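Gravitz Hand-Held Gripper Kit: Set-Up Guide
Section 5: First Recording Session

7 min read

This section covers a two-handed recording session on a table. Complete Section 4 (charging and pairing) before you begin. Both grippers must carry the same firmware version.

5.1 Prepare the table

1. Use a flat, stable table at standing height. Wipe it down and let it dry.
2. Switch on the overhead lights. A bright tabletop is acceptable. Colored or flickering light is not.
3. Route the cables away from the place where the operator stands.
4. Set out the objects for the task. Leave enough clearance around them for both grippers to open fully.

CAUTION: Cables on the floor are a trip hazard. The operator looks at the table during recording and will not see them.

5.2 Check the fingers

1. Squeeze and release each trigger 5 times. The fingers must travel the full distance without sticking.
2. Inspect the pads. A slightly frayed edge does not affect grip. Replace a pad if it lifts from the finger or turns on its mount.
3. Check that the threaded inserts sit flush in the finger arms. Do not drive screws into them with a power tool.
4. Clean the pads with a damp cloth. Do not use solvent.

NOTE: Replace pads in pairs. A new pad facing a worn one changes the closing position, and the gripper must then be calibrated again.

5.3 Calibrate

1. Open both grippers fully and hold them still over the table.
2. In the Falloria desktop application, select Calibrate > Both Hands.
3. Close the fingers slowly until the pads touch, then open them again.
4. Read the opening value for each gripper. The accepted range is 1,000 to 1,790 encoder steps. If a value falls outside the range, repeat from step 1.

5.4 Record a sorting task

The default practice task is a divided tray of small packaged goods: stick packets, tea bags, and wrapped items. These are light, slide over each other, and show quickly whether the operator is closing the fingers too hard.

1. Hold one gripper in each hand and bring both above the table with the fingers open.
2. Press Record. Wait for the tone.
3. Approach the tray from the side nearest the hand in use.

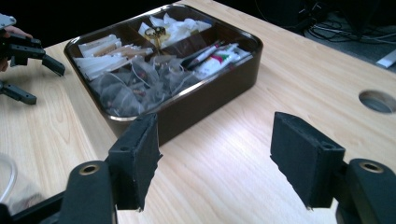 4. Close the pads on one item only. If two items come up together, put both back and try again without stopping the recording.
5. Lift straight up until the item clears the compartment wall.
6. Release the item, open the fingers fully, and press Stop.

CAUTION: Mesh tea bags tear under full trigger pressure. Lift them by the body and avoid the string.

NOTE: Keep the idle gripper in view of the active one where possible. Sessions in which one gripper is out of view for long periods may be flagged on upload.

Revision 7, 11/6/22. Section editor: Jeanine Lambrechts.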